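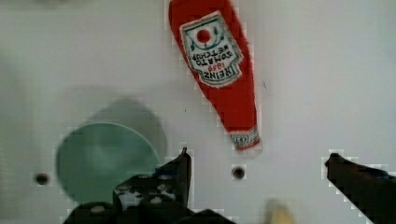 Tema 4. Fluidos no newtonianos en alimentos
Apuntes de clase – Reología básica, grupo de tarde
Versión sin revisar, si veis erratas avisad en el foro

Repaso rápido de lo del miércoles

Viscosidad = esfuerzo cortante / velocidad de deformación. Agua, aceite, miel (casi siempre): newtonianos. El cociente no cambia aunque agites más fuerte. Si dibujas esfuerzo frente a velocidad sale una recta por el origen.

Unidades: Pa·s. En fichas técnicas antiguas aparece el centipoise (cP). 1 cP = 1 mPa·s. En el examen, SI siempre.

OJO: viscosidad y densidad no tienen nada que ver. El aceite flota en el agua y es más viscoso. Todos los años cae alguien.

4.1 Tipos de comportamiento

Pseudoplásticos (shear-thinning). La viscosidad aparente baja al aumentar la velocidad de deformación. Purés, salsas con goma xantana, yogur batido, kétchup, zumos concentrados con pulpa. La mayoría de lo que veremos en el curso.

Dilatantes (shear-thickening). Al revés. El clásico: almidón de maíz en agua, muy concentrado. En industria es un problema – una bomba puede bloquearse si la suspensión va demasiado cargada.

Plásticos de Bingham. No fluyen hasta superar un esfuerzo umbral; después, recta. Modelo idealizado, en alimentos casi nada es Bingham puro, pero sirve para cálculos rápidos de chocolate y de algunas pastas.

Herschel-Bulkley. Umbral + ley de potencia. Es el que usaremos en prácticas.

τ = τ0 + K · γ^n

τ0: esfuerzo umbral (Pa)
K: índice de consistencia (Pa·s^n)
n: índice de flujo, adimensional

Casos particulares:
τ0 = 0 y n = 1, newtoniano
τ0 = 0 y n < 1, pseudoplástico
τ0 = 0 y n > 1, dilatante
τ0 > 0 y n = 1, Bingham

Aprendéos la tabla, con esto se contesta media hoja de problemas.

(γ aquí es velocidad de deformación, en s^-1. Debería llevar punto encima, no me sale en el editor.)

4.2 Esfuerzo umbral

Por qué una salsa se queda pegada al fondo del envase al volcarlo. El peso de la propia salsa genera un esfuerzo en la pared; si ese esfuerzo no llega a τ0, no se mueve nada. Golpe, sacudida o apretón: se supera el umbral y sale de golpe. Encima es pseudoplástica, o sea que una vez en marcha opone cada vez menos resistencia.

Por eso el envase flexible funciona mejor que el vidrio para estos productos: el esfuerzo lo pone la mano, no la gravedad.

Estimación de servilleta para una capa sobre pared vertical:

espesor máximo que aguanta sin caer = τ0 / (ρ · g)

Interesa para coberturas, glaseados, mayonesa en la pared de un tanque. Cuanto mayor el umbral, más producto perdido al vaciar. En planta esto es dinero y agua de lavado.

Cómo se mide τ0: extrapolando la curva de flujo (rápido, malo a velocidades bajas), con geometría de paletas, o con rampa de esfuerzo controlado. Los tres métodos dan valores distintos para la misma muestra. Poned SIEMPRE el método junto al número, si no el dato no sirve.

4.3 Tixotropía

No confundir con pseudoplasticidad!! Pseudoplástico = depende de la velocidad. Tixotrópico = depende del tiempo, a velocidad constante la viscosidad va bajando, y al dejar en reposo se recupera (toda o parte). Un producto puede ser las dos cosas.

Ensayo típico: rampa de subida, meseta, rampa de bajada. Si las curvas no coinciden hay bucle de histéresis. El área del bucle da una idea, pero depende mucho del protocolo, así que solo comparar muestras medidas igual.

Yogur: buena parte de la estructura rota no se recupera. Ahí se habla mejor de ruptura irreversible parcial. Algunos libros lo meten todo en el mismo saco.

Reopexia: lo contrario, rarísimo. No entra.

4.4 De dónde sale la estructura

En derivados de tomate hay dos fases: suero (agua, azúcares, ácidos, pectina soluble) y pulpa (células enteras, trozos de pared, fibra). Las partículas se tocan, forman red, la red aguanta esfuerzo. Romper la red = empezar a fluir.

Factores:
– Contenido en pulpa. Más pulpa, más τ0 y más K.
– Tamaño y forma de partícula. La homogeneización suele subir la consistencia, porque abre células y aumenta la superficie.
– Pectina. Inactivación en caliente (hot break) conserva la pectina, producto más espeso. En cold break las enzimas trabajan más tiempo, producto más fluido, color y aroma mejores.
– Espesantes añadidos, según receta.
– Temperatura. K baja al calentar, n cambia poquísimo.

Sinéresis: la gotita de líquido que sale antes que la salsa. Suero separado de la red. Se corrige con más fibra fina o con hidrocoloide.

4.5 Problema resuelto

Salsa con τ0 = 23 Pa, K = 3 Pa·s^n, n = 0,5. Calcular esfuerzo y viscosidad aparente a 100 s^-1.

τ = 23 + 3 · 100^0,5 = 23 + 30 = 53 Pa
η ap = 53 / 100 = 0,53 Pa·s

Repetid a 1 s^-1: τ = 26 Pa, η ap = 26 Pa·s. Casi cincuenta veces mas. Dar "la viscosidad" de una salsa sin decir a qué velocidad no significa nada.

4.6 Práctica 3

Reómetro rotacional, guion Brallavex en el campus virtual. Tres muestras por pareja. Traer bata, portátil y el guion LEÍDO.

Duración 45 minutos por turno, no hay margen. Atemperar la muestra antes de cargar, no remover con la espátula (os cargáis la estructura y luego τ0 sale ridículo). Vaso de 500 ml para los restos, no se tira salsa por la pila.

Entrega: curva de flujo, ajuste a Herschel-Bulkley, comentario de media página. Ejes con unidades. Los informes sin unidades se devuelven sin corregir.

Pendiente para la próxima clase: flujo en tuberías, perfil de velocidades con tapón central, Reynolds generalizado. Repasad integrales.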